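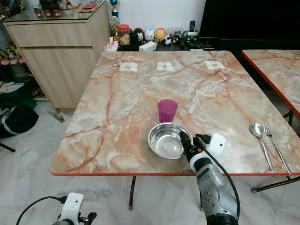 Werkstattbuch Prospekt, 12. Oktober 2019

Probedruck für den Wochenprospekt vom Trirnodgate-Markt in Vurnness, zweiter Durchgang. Ich schreibe das lieber gleich auf, solange ich noch weiß, welcher Stapel welcher ist, beim letzten Mal habe ich es auf morgen verschoben und dann standen wir zu zweit vor der Ablage und haben geraten.

Papier war wieder das leichte von Clutel, mattgestrichen, dieselbe Sorte wie im Sommerprospekt. Maschine lief ordentlich warm, Farbe kam nach den ersten Bögen gleichmäßig. 300 Stück gedruckt, gefalzt und gebündelt, davon habe ich mir eine Handvoll rausgezogen und mit dem Fadenzähler angeschaut. Die Titelseite mit dem Brot und den Äpfeln ist richtig schön geworden, das muss ich wirklich mal sagen! Die Äpfel hatten im ersten Durchgang so einen kränklichen Grünstich (Demyd meinte, die würde er nicht mal geschenkt nehmen), und der ist jetzt komplett weg. Ich habe im Gelb etwas zurückgenommen und das Bild ansonsten in Ruhe gelassen.

Weniger schön: der Falz. Auf der Innenseite läuft er genau durch den Preis vom Kaffee, und zwar so, dass man je nach Licht eine Vier oder eine Neun liest. Das geht natürlich gar nicht, da steht der Markt am nächsten Morgen mit einer Schlange an der Kasse da und alle wollen den Kaffee zum kleineren Preis. Dorian hat den Kasten schon ein Stück nach links geschoben und dafür den Orangensaft verkleinert. Der Saft hat das verkraftet, die Packung ist immer noch gut zu erkennen. Neue Datei liegt im Ordner unter »innen_c«, bitte die »innen_b« nicht mehr anfassen, ich lösche sie erst, wenn der Kunde abgenommen hat.
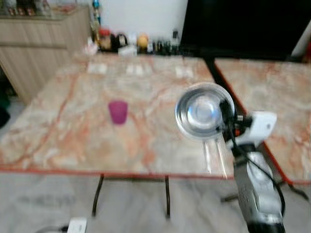 Zu den Coupons auf der Rückseite, an denen hänge ich nun schon die halbe Woche. Der Markt möchte eine Schmuckfarbe für die Coupons, die man beim Durchblättern sofort findet, und das Rot aus dem Logo ist dafür zu nah an den Preisen, da verschwimmt einem alles. Dorian hat ein kräftiges Pink vorgeschlagen, Demyd wollte Orange, und wir haben eine ganze Weile hin und her geredet, wie das bei uns so ist. Am Ende bin ich bei einem Ton gelandet, der in die Richtung von dem kleinen Becher auf dem Marmormustertisch geht, also Magenta mit einem Stich ins Violette. Vor hellem Creme mit Orange drumherum sticht so etwas sofort heraus, und genau solche Nachbarn hat der Coupon bei uns ja auch, links der Käse und darüber die Aprikosen. Als Volltonfläche ist es mir allerdings zu laut, gerastert auf 30 Prozent mit einem vollen Rand darum ist es freundlich und die schwarze Schrift bleibt lesbar. So lassen wir es, bis jemand etwas Besseres hat.

Die Schnittlinie um die Coupons war im ersten Durchgang gepunktet und ist auf dem dünnen Papier fast verschwunden. Jetzt gestrichelt, etwas kräftiger, mit Schere in der Ecke. Ich habe einen ganzen Bogen mit der Küchenschere ausgeschnitten, so wie meine Mutter das immer am Frühstückstisch gemacht hat, und es geht gut, nur der Butter-Coupon sitzt zu dicht an der Kante. Wer den ausschneidet, erwischt vorne ein Stück vom Brotpreis. Ist nicht schlimm, aber ich würde ihn trotzdem gern mit dem Waschmittel tauschen, das vorne nur Himmel hinter sich hat. Dorian schaut, ob das von der Reihenfolge her mit dem Markt abgesprochen werden muss.

Noch etwas zum Text: Beim Butter-Coupon steht »50 Cent Rabatt pro Einkauf«, in der Vorlage vom Markt heißt es aber »pro Packung«. Das ist ein gewaltiger Unterschied und ich möchte das nicht auf meine Kappe nehmen. Demyd ruft dort an und lässt es sich schriftlich geben. Bitte auch gleich nach dem Ablaufdatum fragen, auf der Rückseite fehlt es ganz, und ohne kommen die Leute im Januar noch damit an.

Auflage bleibt bei ungefähr 2000, die genaue Zahl kommt mit der Freigabe. Verteilt wird wieder über Hnatiuk, die hätten die Bündel gern etwas kleiner als beim letzten Mal, weil die großen den Austrägern in der Tasche auseinandergerutscht sind. Banderole aus Papier statt Gummi, davon liegt hinten im Regal noch eine angebrochene Rolle.

Offen: Freigabe innen_c, Butter-Text, Ablaufdatum, Tausch Butter/Waschmittel. Das Falzwerk habe ich zum Schluss noch abgebürstet, da war mehr Papierstaub drin, als ich gedacht hätte. Die ausgezogenen Bögen liegen in der grauen Mappe, der mit dem Bleistiftkreuz oben rechts ist unser Farbmuster für den nächsten Durchgang, den bitte nicht zum Zerschneiden nehmen.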